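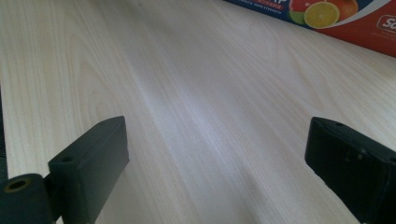 A pale tabletop with a fine wood grain.

The owner of Tosano has been selling and mending second-hand tables for 19 years, and she would like people to stop asking her whether something is "real wood" before they have asked anything else.

"It's the first thing out of their mouths," she says. "They haven't measured the room. They haven't thought about who is going to sit at it. But they've read somewhere that it has to be solid oak, so that's what they want."

Tosano is a single long unit behind the old dairy in Sernard, with a workshop at the back and a showroom at the front. On the morning I visit there are tables stacked top to top along one wall, with blankets between them, and a row of odd chairs that she says will go to anyone who asks nicely.

She began in the trade by accident. Her aunt was moving out of a farmhouse near Marar and had a kitchen table that would not go through the door of the new place. "We took the legs off, and then we couldn't get them back on properly. I spent most of a winter sorting it out. By the end I knew how one table worked, and a neighbour had brought me another."

The business now handles a little over 500 tables a year. Most come from house clearances, and a growing number from offices and cafés that have closed. Roughly a third need nothing except a clean and a new set of bolts. Others stay in the workshop for weeks.

I ask what she looks at when a table comes in. She gets down on the floor to show me.

"Underneath. Always underneath. The top tells you how it's been treated and the bottom tells you how it was made. I want to see how the legs are fixed and whether somebody has been at it with glue. People are very free with glue."

A wobble does not worry her much. It is usually a loose bolt or an uneven floor, and she has been called out to several homes where the table was fine and the kitchen sloped. What she dislikes is a top that has been sanded hard by someone in a hurry. On veneer there may be very little left to work with. "You can't put it back. I can hide it a bit, but I'd have to tell the buyer, and then they don't want it."

Her advice on cleaning is short. A cloth wrung out well, then a dry one. She does not sell polish and has fallen out with at least one supplier over it. "Half my work is taking polish off. They put it on every week for 20 years and then wonder why it's gone sticky."

Prices at Tosano start low and stop at 1,435 for a ten-seater that has been in the window since November. She has had two offers of 1,000 for it and turned both down. I ask if she regrets that.

"I regretted the second one. It's a good table, but it's big, and people's rooms are getting smaller. I'll probably end up using it myself."

Pale finishes are what sell at the moment. When she opened, customers wanted everything dark, and she spent a lot of time staining perfectly nice light tops to match sideboards. Now the same people's children come in and ask if the stain can be taken off. She says yes when it can.

There is one other dealer nearby, Todo, on the Marar road, which mainly sells new flat-pack furniture. She does not see it as competition. "They send people to me when a part's missing. I send people to them when they want six chairs that match. I have never in my life had six chairs that match."

She has thought about moving somewhere larger, and looked at a unit last year, but the rent was too high and the loading door faced the wrong way for the van. For now she is clearing space by the back wall — a school has asked her to take its old library tables, and they come in on Monday whether she is ready or not.

"They're heavy," she says. "I've been ringing round for someone with a good back."

Tosano is open from 10am until 4pm. Ring the bell if the front is locked, as she may be in the workshop.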